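**Project report, second semester**
Submitted 23 May 2024

# How households in Lunadetti keep food without a refrigerator

## 1. Why I chose this subject

In my grandmother's house the refrigerator was bought late, and she still does not trust it with everything. Tomatoes stay outside, and so do eggs and bread. When our course asked for a small study of daily life, I wanted to find out how many of these habits are still alive in Lunadetti and which reasons people give for them.

My question was simple: what do people keep outside the refrigerator, where do they keep it, and who taught them?

## 2. Method

I prepared a paper questionnaire with 16 questions and gave out 100 copies in two quarters, Issa and Dirkance. I received 75 back. After this I visited nine households who had written on the paper that they would agree to a longer talk. Each talk was made in the kitchen or the eating room, and I wrote my notes by hand on the same evening.

The questionnaire was in two languages. I must admit that question 7 ("Do you store food in a traditional way?") was badly written. Many people did not know what I meant by "traditional", and some left it empty. I did not use the answers to this question.

## 3. Results

### 3.1 What stays outside

Onions, garlic and potatoes were named by almost everybody. Hard cheese was a surprise for me. In Issa, which is the older quarter, many families wrap it in a cloth with a little vinegar and leave it on a shelf. In Dirkance the houses are newer and have less air moving through them, and there the cheese goes into the refrigerator like everything else.

Cooked food was the subject on which people disagreed most. Some would never leave a soup out overnight. Others said that a soup is safe until the morning if it is boiled again and not stirred after that. I have not found a source that supports this, and the food hygiene notes from our course say clearly that it is a risk.

### 3.2 Where it stays

The old houses in Issa have a small room on the north side, called the *oster* by local people. It has a stone floor and one opening near the ceiling. Four of the households I visited still have one, but only two use it for food. In the other two it is full of bicycles and paint.

Where there is no oster, people use the balcony in winter and the space under the stairs in summer. In July both are too warm. Then the families buy smaller quantities and go to the market more often.

### 3.3 Bowls and covers

I had expected clay pots, because the school books always show them. Clay was rare. Most people told me they changed to steel many years ago – it does not break and it does not take the smell of the food. A bowl with a plate on top is the usual way to keep washed fruit or dough for some hours. One woman in Dirkance still covers hers with a wet cloth, and she changes the water twice in a day.

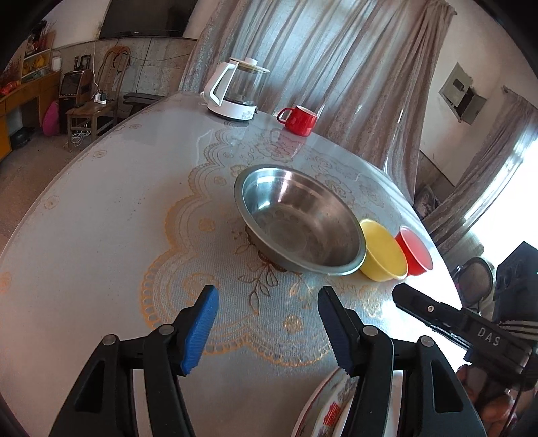 Steel bowl on a patterned table covering, round table.

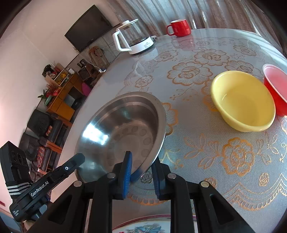
### 3.4 Who taught them

Most answers said "my mother" or "my mother-in-law". Only a few people had learned from a neighbour, and these were all persons who moved to Lunadetti as adults. Two of the younger ones wrote "internet". When I asked one of them in the longer talk, she explained that she reads there how to keep herbs in water, but for the rest she telephones home.

## 4. Problems and limits

The questionnaires were given out by hand in the morning, so people who work during the day are too few in my results. I also visited only households who were interested in the subject, and they probably have more old habits than the others. A second visit in July would have been useful, when the heat makes the storing difficult, but the report had to be finished before this.

## 5. What I would do next

I would like to measure the temperature in an oster during one full week and compare it with a normal kitchen in the same street. One family in Issa has already agreed, under the condition that I bring my own thermometer.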